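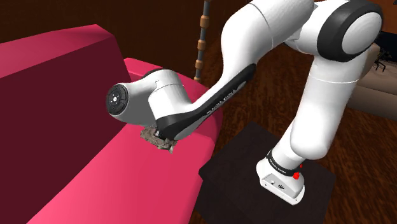 About Brandudix

Evening classes in the old dairy building on Vurkau Street. Bread, preserves, basic sewing, bike repair, a bit of bookkeeping. Going since January 2011, same front door, third boiler.

We started as a bread class. One room, two ovens, and a waiting list longer than the room could take. Then people asked for jam, then for somewhere to mend coats over winter, and it grew from there. No grand plan. Still isn't one really.

What we do

Courses run six weeks, mostly evenings, a few mornings for shift workers. Beginners welcome in everything except the second sourdough course (do the first one, please, we mean it). Groups are small. Bring an apron and a tub with a lid. Flour, thread, inner tubes and tea are included. Good scissors are not, bring your own if you are fussy about them.

The Tănase room is the big one upstairs, named after the bakery family who had the building after the dairy closed. Sewing and bookkeeping happen there. Downstairs is kitchen and bikes, seperate doors, so no chain oil near the dough.

Hedance

Our swap scheme. Teach something for an evening, get an evening of something else free. Been running four years now. Curtain hemming for marmalade, that sort of thing. Doesn't have to be on our course list either, last winter we had knots, bird song and how to read a gas bill. The gas bill one was full. Ask at the desk for the Hedance sheet, fill in both sides, the back is the bit people miss.

Fees

Most courses are £149 for the full six weeks. Pay in two parts if that's easier, no extra charge and no form. Reduced places on every course, just tick the box, we don't ask for proof. Miss a week and you can catch it up next time round if there's a space. Refunds up to the first session, after that it's a credit.

Finding us

Bus stops right outside. Parking is poor, the yard is for deliveries and gets locked at night so dont leave a car in it. Bikes can come in. Step free at the side entrance, ring the lower bell, the upper one goes to the flat. Lift to the Tănase room is slow but works.

Getting in touch

Desk is open from late afternoon until the last class finishes. Phone is best, email gets answered eventually, usually the same week. If you want a course we don't run, tell us anyway. The bikes came about that way and so did the bookkeeping.

New programme is out now, paper copies in the porch. Autumn bread is full, winter bread has places left. Marmalade dates to follow once we know when the oranges are coming.

Page updated October 2025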